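Can it clear a table yet?

Skedero members' newsletter, 11th April
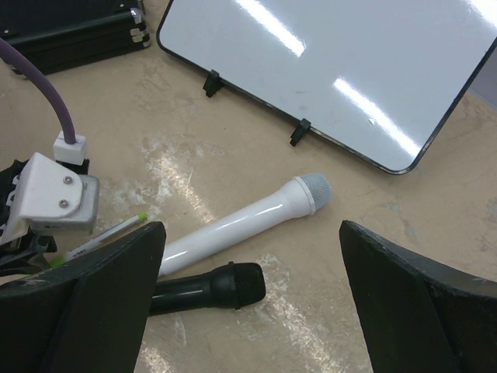 The question we get most often from members is some version of "when can I buy one that tidies up?" We last took it up in November, when the answer was a flat no. Five months on, the answer is still no for the home and a cautious maybe for a few shops and rental counters.

Clearing a table sounds like the easiest chore there is. You pick things up and put them where they belong. For a machine with two fingers, the picking up is the part that has improved most. Give it a handheld microphone on a bare tabletop and it has a fair chance of getting hold of it. Put a second microphone right beside the first and the job changes. The fingers need room on both sides, and two round bodies lying close together don't leave much. A person nudges one away with a knuckle and never thinks about it. A machine has to be taught the nudge.

Shine is another problem. Glossy plastic and whiteboards throw back the ceiling lights, and cameras can take a bright streak for an edge. Thin things such as pens are hard for a different reason. They sit low, they roll, and a finger coming in at a slant can easily cover the thing it is supposed to be looking at.

Then there is the question of where everything goes. Hodis, the equipment rental firm, has been trying an arm at its returns counter for the past 3 months. The task is small: take returned microphones, markers and other loose items off the table and sort them into trays. The arm does well when returns come in one at a time. When a customer leaves a pile, a member of staff spreads it out first, and at that point the staff member could have done the sorting too. Hodis told us it plans to keep the trial going through the summer, mostly on evening returns when the counter is closed and speed matters less.

Tomić takes the other route. Its system, Trullik, doesn't try to handle whatever turns up. The shop gives it a list of items and it leaves everything else alone. The company says it practiced on some 2000 pickups before the first shop visit, and a further 700 after that, nearly all of them with items touching or partly on top of each other. We watched it for an afternoon. It was slow and careful, and it stopped to ask for help 3 times — which we count in its favor, as the older version would simply have kept squeezing.

For the home, our advice hasn't changed. A kitchen table collects different things every day, and no shop list will cover it. Robot vacuums and mowers earn their keep because the floor and the lawn stay more or less the same.

Members who run a counter or a workshop and would like to see the Tomić system can reply to this newsletter. We are putting together a visit and have a few places left.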